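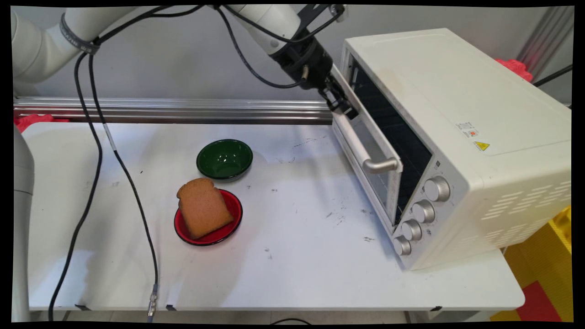

Stultix opens its Florkton workshop to the neighbors for an afternoon of robots and toast

FLORKTON – The folding chairs ran out well before two o'clock at the Stultix workshop in Florkton, where 346 people signed the guest book over the course of one June afternoon and a good many more, by the look of the parking lot, walked straight past it to get to the robots.

It was the company's first open day since moving into the old seed warehouse, and the staff had clearly been looking forward to it. There were tours every half hour, lemonade by the loading door, and a corner where children could steer a small wheeled cart through a maze of paint cans (the line for that one never got any shorter, and more than one parent was seen taking a turn). Upstairs, the engineers had put out a table of worn gears and burned-out motors that visitors were welcome to pick up and handle, and plenty of them did.

The biggest crowd of the day, though, gathered for a kitchen task. A white robot arm was set up over a tabletop with a countertop toaster oven, a green bowl and a slice of bread on a red plate with a black rim. With its black two-finger gripper, the arm took hold of the top of the oven's glass door and held it partway open while the people in front leaned in to see and the people in back asked what was going on.

The program that runs the arm is called Pop, and it was written by the Florkton team together with Sikix, a smaller outfit from across the river that has been working with Stultix since last fall. The two groups have put Pop through 700 practice sessions on household jobs, and ovens were described, with some feeling, as the hardest of the lot. A door swings on a hinge, so the gripper has to follow it along a curve, and if it pulls too straight the whole oven wants to come along for the ride. Drawers, we were told, are a pleasure by comparison.

Questions went on a good deal longer than the schedule allowed, and the presenters seemed happy to let them. One woman wanted to know whether it could manage her oven at home, which sticks. A boy near the front asked if the robot got to eat the toast. An older gentleman who had repaired appliances for 37 years offered his thoughts on door springs, and was promptly invited to come back and share them at more length, an offer he said he would certainly take up once his tomatoes were in.

Stultix says it hopes to hold another open day in the fall, with more chairs, and would like to have a dishwasher ready to show by then. School groups can arrange a visit before that by calling the front office in the morning. Anyone who left a blue umbrella by the lemonade table can pick it up at the same place.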